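Call for participants: working group on good practice in robot bin picking

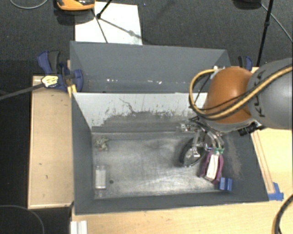
Keltodus is looking for 15 people to help write a shop-floor code of practice for robot picking cells. The code will cover arms that lift mixed items out of open bins, and it is meant for small firms that have one or two cells and no safety department of their own.

Who we want to hear from

Operators, maintenance fitters, integrators and safety reps. You should have worked with a picking cell for at least a year. You do not need to have written a standard before, but you should be willing to read a draft closely and say where it would not work on your site.

What the group will do

The first draft has 19 clauses. They deal with how bins are fixed in place, cable routing along the arm, who may reach into a bin and when, speed limits during set-up, gripper checks at the start of a shift, and what gets written down after a dropped item. Members will go through the clauses in 4 meetings, then try the draft for a month in their own workplace and send back notes. The clause on cable routing has had the most comments so far and will probably be rewritten from scratch.

Meetings are held at the Bivwood site, starting at 10 am, with lunch. You can join two of them by video — the others include time at a cell, so we need you there.

Payment

Members receive £400 for the full term, plus travel at standard class. If your employer is releasing you in paid time, the fee can go to them instead.

How to apply

Write to Jozefína Dvořáček at Keltodus with a page on the cells you have worked with and your role there. Please name your employer and say whether they supply robots or grippers — this does not rule you out, but we have to record it. Applications close at the end of December.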